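Okay, mussels. I bought two bags from Varner this morning and I have feelings, so settle in, friends (this may run over 21 posts if you let me).

First thing, sort them before you do anything else. Closed shells are good. Open ones get a tap on the counter, and if they close up again, wonderful, they stay! If they just sit there gaping, out they go, and the same for any with a cracked shell.

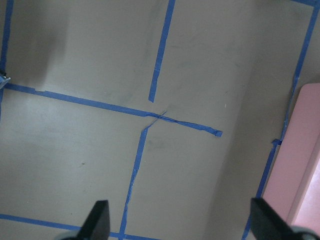 Blue tape, gray-beige background.

Arūnas Lepik taught me to pull the beard toward the hinge, with a dry towel for grip, and I've been faster at it ever since — still not fast, mind you.
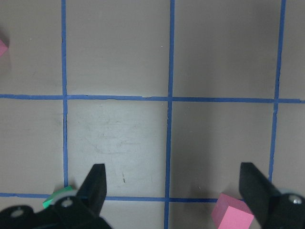
Mussels don't need much liquid, maybe half a cup of white wine for a big pot, plus shallots, garlic and more butter than you'd admit to. They let go of plenty of their own juice as they steam. 

Lid on, high heat, and start peeking after four minutes. Pull them as they open. Ojārs Urbonaitė swears by a spoonful of mustard in the broth and I'm trying it tonight, will report back!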